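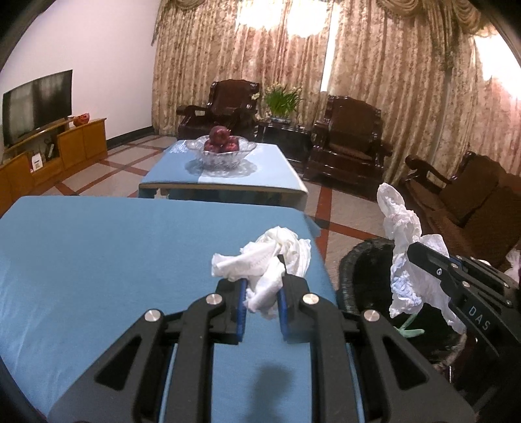
Living Room Walk-Through, Unit 2, Flarmont
Inspection checklist with comments
Date: 11/25/22
Checked by: Judit Kerekes
Previous check: April

1. Blue cover on near table lies flat, no trip edge
PASS, with comment. Smooth apart from slight creases. The April sheet says "cover secured" and doesn't say how. I would like to know what "secured" means before I sign for it again.

2. Used tissues off tables and into the basket
OPEN. The form wants a yes or no and I won't give it either. A crumpled tissue was on the blue table when I checked, so the table was not clear at that point.

3. Waste basket suitable and not overfilled
COMMENT. Round, black, wicker-textured. Tissue was standing up well past the rim. It may only be bunched paper with plenty of room underneath, but the rule says nothing above the rim and I go by the rule. There was also a small green strip in the opening, ribbon or plastic, I couldn't say which. The Destham guide asks for a lidded basket in shared rooms. I have never seen what good the lid does, and people leave things on top of it.

4. Basket clear of the walking path
PASS for now. It stands right beside the near table. Baskets wander, so I don't put much faith in this line.

5. Glass items stable
COMMENT. Cut-glass fruit bowl on the second table, scalloped rim, sitting on a white lace doily over a blue cloth. That makes two layers of fabric under a glass bowl. I've been told the doily "stops it sliding." Maybe. I'd want to see that tried with a plastic bowl first. Four dark red apples in it, one perched on top of the other three. Take the top one off.

6. Table edges
PASS. Reflective metallic trim along the front of the second table. Run a hand along it at each check – a trim that looks fine can still lift at a corner.

7. Floor under tables clear
OPEN. Small silver object under the second table, in shadow. Find out what it is and move it or write it down. "Probably nothing" is not an entry.

8. Television stable, off when not in use
PASS on off, OPEN on stable. Curved flat screen on top of the wooden cabinet. April gave this a tick with no note on whether anyone checked the base. A tick alone tells me very little. Strap kit is Yoshida part 915 in the store list, if we still have one.

9. Cabinet doors close fully
NOT TESTED. Try each door by hand at the follow-up.

To do before follow-up
– Items 2 and 3: empty basket, wipe near table
– Item 5: bowl straight onto the cloth, doily in a drawer
– Item 7: identify silver object
– Item 8: check base, fit strap if missing

Copy to the Clitadton office, file 3720. Please don't mark anything closed from the desk.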